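Workshop notebook, bench 2
Sunday, January

Kutico starter kit on loan from Torkurport, second session. Loan runs to the end of the month. The question is the same one as in the first entry: do we order these for the evening course, or stay with the arms we build ourselves.

Cold start at 9:40. Shoulder joint took two tries to home. First try it stopped short and the software reported an overload, although the arm was clear of everything. Power cycled the driver board, homed fine, no repeat all day. Noted in the fault sheet anyway.

Went over the screws before running. The two on the wrist bracket had backed out a little after the first session. The manual says to use the thread lock in the bag of spares, but there was none in our bag. Used ours. Wrote to Torkurport to ask if the other kits are missing it as well.

Mat goes down with the long side against the back rail. Stickers toward the front, well clear of the gripper. Small white box to the left of the arm as the drop target. 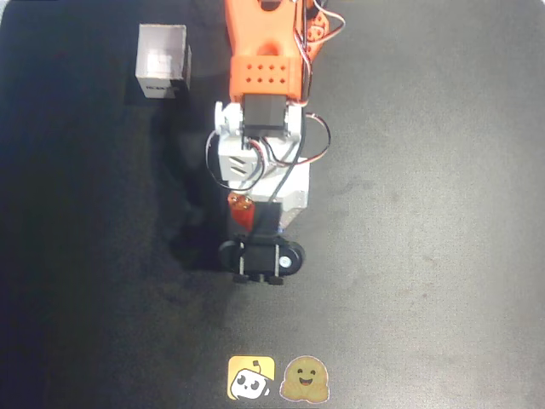
Arm over the mat, box at left. Wire loops both sides of the wrist bracket.

Wiring is my main complaint with this kit. The servo leads come long and there are no clips for them on the printed parts. They stick out in wide loops, and on a full wrist turn the left loop rubs against the bracket. No damage to the insulation so far. Ďurica sells printed clips that should fit the upper link. If we order kits, add clips to the order and fit them before the students get them.

Prints are good. Orange and white parts both clean, holes on size, no sanding needed at assembly. Better than what comes off our own printer on a normal day.

Calibration. Kit software walks you through it joint by joint. Instructions on screen are in the wrong order for the wrist: it asks for roll before flex, but the sketch next to it shows flex. I followed the text and it came out right. Needs a line in our handout.

Task for the day: pick up a red cube, put it in the box, go home. Recorded the moves by hand with the leader arm, then let the kit's example policy train overnight on the Collico machine. Learning rate and the rest left at the kit defaults. Episodes recorded: 55. The quick start guide recommends 70, but I ran out of patience, and I wanted to see what it does with less than the recommended amount. A student will try the same thing.

Run log, afternoon:

First block with the blinds up. Bad. Arm went to the correct side but closed early, above the cube. Same thing on the repeat.

Blinds down, bench lamp on. Better straight away. Clean grasps when the cube started square to the mat. With the cube turned, the fingers hit a corner and pushed it along.

Blinds half down. In between. Not worth more time.

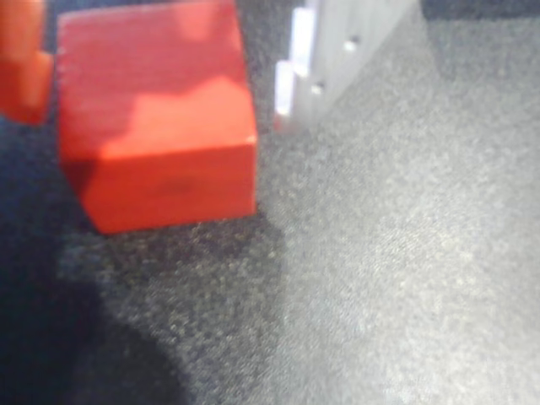
Light matters more to this policy than cube position does, at least within the part of the mat I recorded on. A patch of glare on the top of a cube is enough to worry about. The guide has one sentence on lighting and it is at the back. For the course I would fix the lamp position with tape and keep the blinds down for both recording and running.

Left a second cube out for a few runs to see which one it would go for. It hesitated between them and then went for the nearer one most of the time. Once it stopped halfway and stayed there until I hit the space bar. The recordings only ever had one cube out, so I don't hold that against the kit.

Servos after the long block: wrist warm to the touch, gripper warmer. Gripper keeps squeezing after it has hold of the cube. There is a torque limit in the config file, set to 200. Have not changed it. Ask Torkurport what the safe range is before anybody here starts editing it.

Support so far: one question sent on the loan, answered the next morning, correct answer. Fine.

Where I am with it: kit is usable for the course as delivered, apart from the cables and the handout. Assembly fits in one evening. Calibration and first recording fit in a second one. Training has to run between sessions, so students will not see a result the same night and the schedule has to allow for it.

To do
Record up to 70 episodes, lamp on, blinds down, cube turned at different angles
Try one clip on the left loop before ordering a set
Get the spare gripper servo price from Torkurport
Rewrite the wrist calibration step for the handout
Check the wrist screws again at the start of next session

Arm parked and unplugged 18:15. Kit box is on the shelf under bench 2, leader arm in the top tray.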